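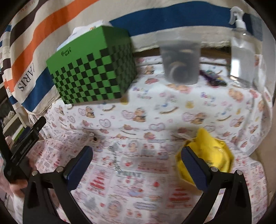 How do I clear a table that everyone in the house uses as a shelf?
Take everything off it first, including the things you think belong there. Wipe it down, then put back only what gets used at that table. The rest goes in a bag by the door until somebody asks for it. At Privley we give the bag two weeks, which is generous.

Where should the tissues live?
Within reach of a seated person. A tissue box on a high shelf is decor.

Can I keep small stuff in plastic cups?
Sure. Clear ones are best, so you can see the tape before you buy more tape. One kind of thing per cup, please — a cup of assorted items is just a very short junk drawer.

What about tote bags?
Keep the ones you carry. Dario Ferraro on our help line once talked a caller down from 43 to six, and she has since written to say she is back up to 34. Fold the spares flat and stand them inside the biggest one.

Do I need a tablecloth?
No, but it hides scratches. It also hides crumbs, so shake it outside now and then. Trim a frayed edge with sharp scissors and hem it if you own a needle and some patience.

My partner puts everything back on the table. Do you cover that?
We do tables. For partners, the most we can offer is a second table.

Can I send you a question?
Use the contact form. Urs Egger reads them all and answers most.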